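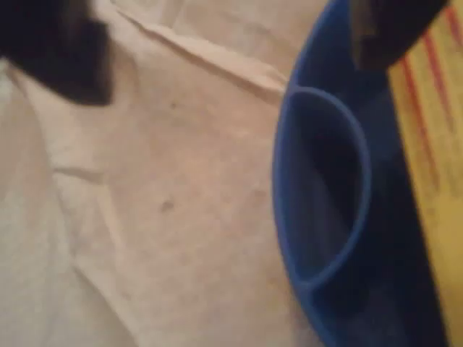 Washing a wool blanket at home is mostly a matter of controlling three variables: temperature, agitation and time. I have now done the whole cupboard over two weekends, in a tub, by hand, and I am writing the procedure down so that in October I don't have to work it out again. Before anything gets wet it goes through an inspection, flat or nearly flat, in the best light the room has. Pale cloth is the easiest to inspect. On cream, a small dark speck is visible straight away, and the question is whether it is lint, a stain or a hole. The blue plastic bowl stays beside the work during this stage and takes whatever comes off.

The test for a speck is simple. Lift it with a fingernail. If it moves, it was lint. If it doesn't, hold the cloth up to a window, and if light comes through, it is a hole and needs a stitch before washing. A hole in a dry blanket is a small job. The same hole after a soak and a spin is a larger one, as wet wool stretches under its own weight and the edges let go. Whatever is left after those two checks is a stain and gets treated on its own.

Creases matter more than I used to think. A long diagonal fold will hide moth damage very well, and the lip of it casts enough shadow to look like dirt. Open each one out, look, and move on. I work from the hem inward and turn the cloth over once.

For the wash itself I use the Kemus wool liquid. The bottle suggests a capful, with no indication of how large a load a capful is for. I measured the cap at 20 mL and have been using one cap per blanket, which rinses clear in two changes of water. Two caps took four changes and did not get anything cleaner. Water is lukewarm, and the rinse water is matched to it by hand. It is the change in temperature that does the felting as much as the heat.

Soak for 20 minutes. Press down, don't wring. Drain, press again against the side of the tub, refill.

Spinning is where I changed my mind. Our Prilico front loader has a spin-only setting with a choice of 400, 600 and upward. I had always refused to put wool in it. This year I tried a lap rug at 400 and measured it before and after along both sides, with no change I could detect on a tape. At 600 it came out noticeably drier but with hard creases that took a day to relax. I have settled on 400 for anything wool and 600 for cotton throws.

Drying is flat, on the rack, over towels, out of direct sun. The rack is the old Vitale one from the hardware store in Reramley, and the centre bars sag, so heavy items go across the ends. Turn once. Allow two days in cool weather -- three if it is raining.

One unresolved item: a brownish-grey mark on the second-best blanket survived both the liquid and a dab of white vinegar. I would rather live with it than bleach wool. If anyone has removed something similar without losing colour around it, the comments are open.

Total water for the lot was 300 litres by the meter, rinses included. The rinse water went on the lemon tree.

Posted Sunday, May 10, 2020 by the author, under Household
Last updated: same day, spin speeds corrected

Contact | Copyright, all rights reserved | Back to top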